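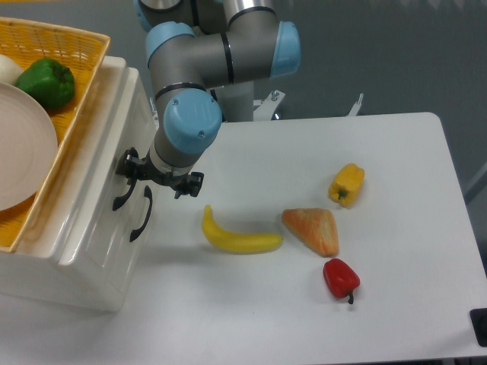 The play kitchen grows up

When Rocío Tejada moved to Hidmont with two small children, the toy food arrived before the beds. It was in a shoe box, mixed with crayons and one sock. "I opened it and I thought, I will find peppers under the sofa for the rest of my life," she says.

She was right about the peppers. But in the last years she has also become the person in her neighborhood whom other parents ask for help with the corner of toys. She visits them on Saturday mornings or after work, takes everything out on a table and starts with one question to the child: where does this live?

The answer is often surprising. Adults like to sort by kind, the fruit with the fruit and the bread with the bread. Children of three or four years prefer to sort by story. A banana, a pastry and a pepper can be together because they are "for the trip". Tejada lets it be so. Her advice is to have one open basket for what is in use, and one drawer for what is resting, and to change them every few weeks.

The basket should be low and light. She likes the woven plastic ones – they can be washed in the shower, and they don't scratch the top of a cabinet. Yellow is her favorite, but she admits that this is only taste.

Drawers are more difficult. Urho Manninen, who makes children's furniture under the name Stornance, has tried 11 handles in his workshop and he still is not satisfied. A small hand wants something to hook with the fingers, he explains, and a curved handle is kinder than a knob. The drawer must also be shallow. "If it is deep, the onion goes to the bottom and it is finished for the onion."

And how many pieces does a family need? Soledad Villanueva, a kindergarten teacher, once received a donation of 187 pieces of toy food. She kept 44 on the shelves and put the others in storage until February. The children played longer with fewer things, she remembers, and they began to ask for plates.

Plates are the part that many parents forget. One round plate, white and simple, changes the game from shopping to cooking and serving.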